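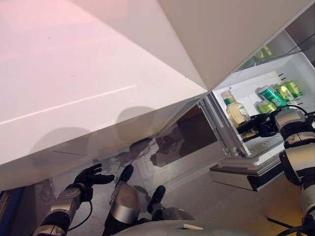 How Does a Fridge Keep Your Drinks Cold?

Have you ever opened the refrigerator on a hot afternoon, just to stand there for a minute and feel that lovely chilly air on your toes? (Most of us have, and most of us have been told to shut the door!) Let's find out where all that cold comes from, and why a can of soda or a bottle of something yellow and tasty feels so good in your hand when it comes out.

Cold is what's left when heat goes away

A fridge doesn't really make cold, the way an oven makes heat. What it does is pick up the heat that is inside and carry it outside, a little at a time, all day and all night long. Think of a very patient helper with a bucket, scooping up warmth from around the milk and the cans and tipping it out behind the kitchen cabinet.

The "bucket" is a special liquid called a refrigerant. It runs through thin pipes, and when it turns into a gas it soaks up heat from the food. Then a pump squeezes that gas, which makes it hot, and it travels through more pipes on the outside of the fridge, where the heat drifts off into the room. After that it turns back into a liquid and goes around again. That low hum you hear at night is the pump hard at work.

Why are there slots and gaps?

Cold air needs room to wander. It is heavier than warm air, so it likes to sink, and narrow slots in a panel can let it slip past from one place to another. If you squash everything in as tightly as you can, the air gets stuck, and the juice at the back may end up much colder than the juice at the front.

Can or bottle: which cools faster?

Drink cans are made of thin metal, and heat hurries through metal very quickly. Plastic is slower, so a bottle holds on to its warmth for longer. A big bottle also has more drink in it to cool down, so it needs extra time.

Try it yourself

Ask a grown-up for a can and a small plastic bottle that have both been sitting in the kitchen. Put them side by side on the same shelf and close the door. After 17 minutes, take them out and hold one in each hand. Which feels colder? Write down your answer, put them back, and try again after 100 minutes. Are they still different?

And please remember to close the door while you wait, or all that warm kitchen air will come rushing in!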